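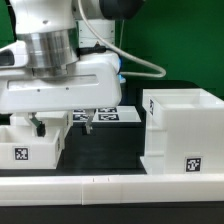 The fault that cost me most of March was a gripper that reported closed when it wasn't. We run a small bin-to-bin cell at Skonness, and on run 422 the left finger stopped short while the controller logged a good grasp and carried on with the move. The part dropped before it reached the second bin. I blamed calibration first, because every bin and the tray in the middle carry square markers, and if one gets bumped the arm goes to the wrong spot. I re-measured all of them and they were fine. Then I looked at the thin gray cable that arcs down from the top of the arm and loops back to the gripper housing. It has a fair amount of free length, and at certain wrist angles the slack pulled on the connector.

Dennis Kombo found the proof. He held the arm at the bad angle and flexed the cable by hand, and the finger position signal froze at its last value – no error, no timeout. The software had no check for a stale reading, so a frozen number looked the same as a steady one.

That worried me more than the dropped parts. Two of us had been reaching in to clear jams while the screen said the fingers were idle. No one got pinched, but I wrote it up as a near miss anyway, and Ragnvald Løken at Guritz asked for a copy.

Changes so far: a new connector with a strain relief, a fault stop if the reading doesn't update for 14 cycles, and power off before any hand goes near the bins. The Nyberg cell uses the same cable routing, so I'm checking that one next. I still need to order a spare cable.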